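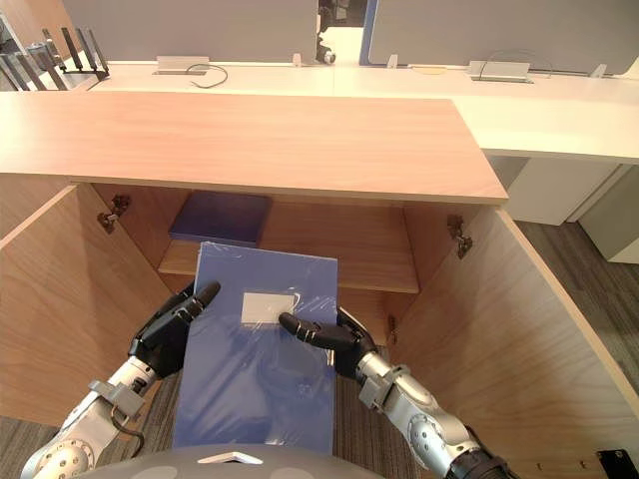 Blue folder, still in its plastic, at the open cabinet.

Skimix: folders, cupboards and putting stuff away

Hi! Skimix is my picture set of office supplies going in and out of wooden cabinets. I started it because I wanted pictures of boring storage (folders, binders, envelopes, the shelf they live on) and kept finding glossy catalog shots where every door is shut and every spine lines up. My own cupboards have never looked like that, so I went with doors open and things halfway in.

What's in it

There are 2,698 pictures right now, split across 3 rooms. I call the rooms Danomby, Gourlay and Plimirgate, and those are also the folder names in the download. Danomby has the most paper goods. Gourlay is mostly boxes. Plimirgate is the newest and the messiest, and I'm still sorting out its labels, so go easy on it.

Each picture has a line in items.csv with the room, the main item, its color, whether the cabinet door is open, and whether the item still has its wrapping on. Please don't skip that last column! A folder in clear plastic looks really different from a bare one. The film wrinkles and throws shiny streaks across the cover, and if there's a little label underneath, the glare can land right on top of it. I marked labels as "present" even when I couldn't read a word.

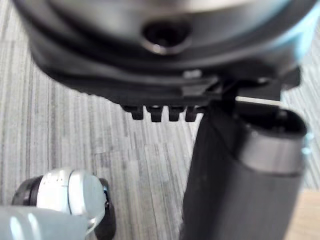

Close-ups get their own value in the view column, "near", and I'd filter on it before you do anything else. Plenty of the near ones don't have a folder or a shelf in them at all, and the item field is just "none" for those. 

Things I go back and forth on

Doors. I only have "open" and "closed", and a door that's open a crack counts as open. I tried a "partly" value for a while and couldn't agree with myself from one afternoon to the next, so it's gone as of October.

Wood. The column says "light" or "dark" and that's it. I'm no carpenter and I wasn't going to guess at species from a picture.

Binder or folder? If it has rings I can see, it's a binder. Everything else is a folder, including a few I'm sure somebody will write to me about.

Getting started

Grab the small version first. It has 2,000 pictures and the same columns, and it leaves out the part of Plimirgate I haven't finished. If you spot a wrong color or a door I got backwards, open an issue with the row number and I'll fix it in the next version.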